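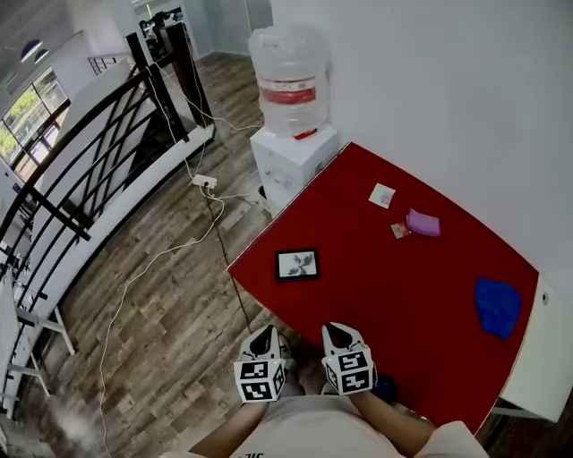

Progress report to the Zillberg Fund, second period
Sudwood Shared Rooms, ground floor
Prepared by Valdis Rätsep

Status in one line: the common room is usable, the budget is intact, and the red table is still where things go to be forgotten.

You will remember from the February report that the grant covers three pieces of work: clearing the common room, giving stray belongings somewhere to live, and getting a few things up on the walls. The first is finished. The second is going well on good days. The third is where I would ask for your patience.

The table

When we applied, I described the red table as "the heart of the room." That was grant language. It was a shelf with legs. People came in for water, put down whatever was in their hands, filled a cup and left, and the table is the first flat surface past the dispenser. We considered moving the dispenser and got as far as a quote from Hirkatetti for the plumbing, which came to 340 euros and ended the discussion.

So the table is now cleared once a day, at four in the afternoon. Whatever is on it gets sorted into one of three places: the wall, the lost property drawers, or the bin. The usual catch is small. A typical one is a blue cloth in a heap, a lavender-purple pouch, a little square card, a tiny wrapped packet in red and white, and one of our own framed plant drawings lying flat on its back. Cloths go to the wash whether or not anyone claims to have just washed them. Pouches go in the top drawer unopened, a rule we brought in after a disagreement I will not put in writing. Cards are kept for a month. Packets of anything are binned the same day, and Sándor Pap has stopped objecting.

The pictures

We bought a set of botanical drawings from Baranauskienė, dark grey on white, black frames, very restrained. They were meant for the long wall. The wall turned out to be plaster over something that eats drill bits, and the first two hooks came out overnight with a fair amount of wall attached. The drawings have since been traveling around the room. The leafy sprig in particular spends more time on the red table than any of us do.

Sándor has proposed a picture rail, which would spare the plaster and let us rearrange things without tools. I was against it on grounds of looks and have been outvoted, one to one, as he is the person with the ladder. The rail is priced at 200 euros fitted and comes out of the line we had set aside for paint. The paint can wait. The wall is already a color.

Lost property

The drawers have taken in 55 items so far and given back 20. I had hoped for better. Most people, shown a drawer full of their own things, say they have never seen them before. We are going to put a list by the door and see whether shame works in print. Anything left at the end of the next period goes to the charity shop, pouches included.

Money

No overspend. The only change is the transfer from paint to the picture rail described above, for which I would be glad of your written agreement before we order.

Next period

Rail up, drawings on it, list by the door. The four o'clock clearing carries on. I have asked Sándor to take a turn at it – he has agreed in principle, and I will report on the practice.

Receipts are in the attached folder, in order except for the plumbing quote, which was last seen on the table.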